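Search this forum Go

Category: Furniture & Layout > Shared tables

Round table for the middle of an open office, yes or no?
958 views, 12 replies (showing most helpful)

carkbridge_kit
2021-09-08
So we moved into the second floor of the Derncombe building in March and I got handed the job of sorting out the middle of the room. It's a big open space with pillars and a dark ceiling, and everyone just sits at the far desks and ignores the rest. I talked my boss into a large white round table and I LOVE it (sorry, but I do). People really do drift over with their stuff now! 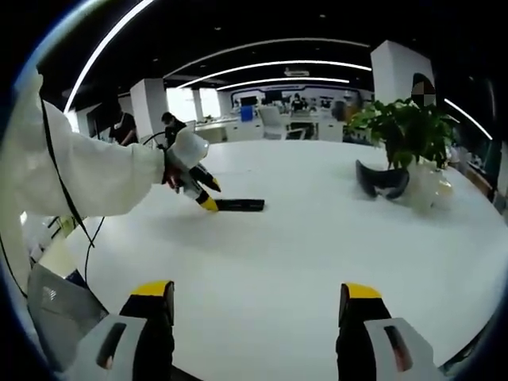 My trouble is what to keep on it. I want it to feel friendly, so there's a leafy green plant in a clear glass vase, and it sits over to one side so there's room to work. But two people have already told me the plant should go, and one of them wants a proper rectangular table back. Am I being stubborn?

peg_and_mallet
Not stubborn, but I'm with your rectangle person. We had a round one at Anmont and the center was dead space. You can't reach it without lying across the thing, and you can't push it up against a pillar when you need the floor back.

lowtide77
Disagree with peg! Dead space is exactly where a plant goes. Move it to the middle and you get your edges back all the way around. I'd worry more about white. Ours showed every coffee ring and I ended up wiping it twice a day.

carkbridge_kit
Ha, the rings, yes. I keep a cloth in my drawer. I tried the plant in the middle for a week and folks said they couldn't see each other over the leaves, so back to the side it went.

peg_and_mallet
Then get a shorter plant. Or none.

jatoi_desks
Keep the plant, change the vase. Clear glass looks great, but somebody is going to catch it with a sleeve or a cable, and then you've got water all over people's electronics. A heavy ceramic pot with a wide bottom was $12 at our garden place. Also check your lights, because a glossy white top under strip lighting gave me headaches until I swapped seats.

carkbridge_kit
Oh, the pot is a good idea, I hadn't thought about spills. The lights haven't bugged me so far but I'll ask the others. Still not getting a rectangle, peg!

peg_and_mallet
Your funeral. Post an update when you've got the pot in.

2 shares | Tags: round tables, open plan, office plants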